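Damton Residents to Get Reusable Dishes Under Expanded Lending Program

DAMTON - The Damton town council voted on Wednesday to expand a program that lends plates, cups and cutlery to residents and local groups, and to stop buying disposable tableware for events held in public buildings.

The measure sets aside 3,873 additional place settings for the town's lending service, which operates from the Amato Community Center. It also requires any group that rents a hall from the town to use washable dishes when food is served to more than 30 people. Groups may bring their own dishes or borrow them from the center at no charge.

The new rules take effect in November. Bookings confirmed before then will be handled under the existing terms.

"The town has been paying twice for every paper plate, once to buy it and again to haul it away," said Aurora Amaral, who heads the town's department of waste and recycling. "Residents have told us that they are willing to wash dishes if the dishes are there to be washed."
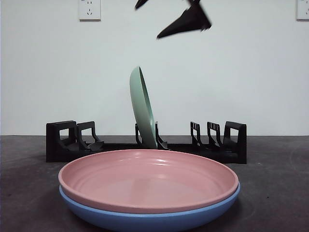
A black dish rack on a gray tabletop. Under the new rules, groups that borrow dishes must return them washed and dried.

The lending service opened two years ago with a small stock of donated tableware and was first offered only to schools and senior clubs. According to a report presented to the council, demand has grown each season, and the center has had to turn away requests during the spring and early summer, when many families hold graduation parties and reunions.

The report found that town buildings went through more than 3,000 disposable plates in a single month at the height of the last event season. Most of them could not be recycled after being soiled with food and were sent to the landfill in neighboring Aketti County, where disposal fees have risen.

Under the expanded program, residents will be able to reserve dishes by telephone or at the front desk of the center. Sets will be packed in stackable crates that can be picked up the day before an event and must be brought back by noon on the second working day after it. Borrowers who return dishes unwashed will be charged a cleaning fee. The council left the amount of the fee to be decided by the town manager's office.

Council member Miklós Balogh, who sponsored the measure, said that the fee was meant to cover staff time and would not be a source of income for the town. He said that lost or broken pieces would be replaced from the program's regular budget unless the losses were unusually large. 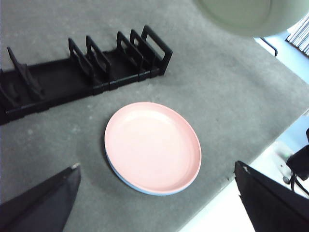
Pink and light blue plates. Borrowers may mix colors and sizes when they reserve a set.

The measure drew some opposition. Council member Saeed Nouri, who voted against it, said that smaller groups would have trouble finding people to stay and wash up after evening events, and that the kitchens in two of the town's halls were not large enough for the work. He asked that the rule be delayed until those kitchens could be improved.

"I support the goal," Nouri said. "I do not think that a book club or a youth team should lose its booking over a sink."

In response, the council adopted an amendment that allows the town manager to grant exceptions for halls without hot running water or adequate counter space. Exceptions will be reviewed at the end of the first year.

Vesela Kovačević, director of the Amato Community Center, told the council that the center would extend its front desk hours to 7 p.m. on weekdays in order to handle pickups and returns. She said that a storage room on the ground floor was being fitted with shelves and that the additional dishes would be delivered in stages.

The dishes will be bought through the town's standing supply contract. Glassware is not included in the first purchase, and groups wishing to serve drinks in glasses will need to make their own arrangements.

The council also directed the department of waste and recycling to study whether the program could be opened to restaurants and food stands at the annual Flilier Street Fair. Takeshi Yoshida, who manages the fair, said in a written statement that vendors were interested in the idea but would need a place on the fairgrounds to collect used plates. The department is expected to report back before vendor applications open for the next fair.

Residents with questions about existing bookings may contact the center's front desk during regular hours.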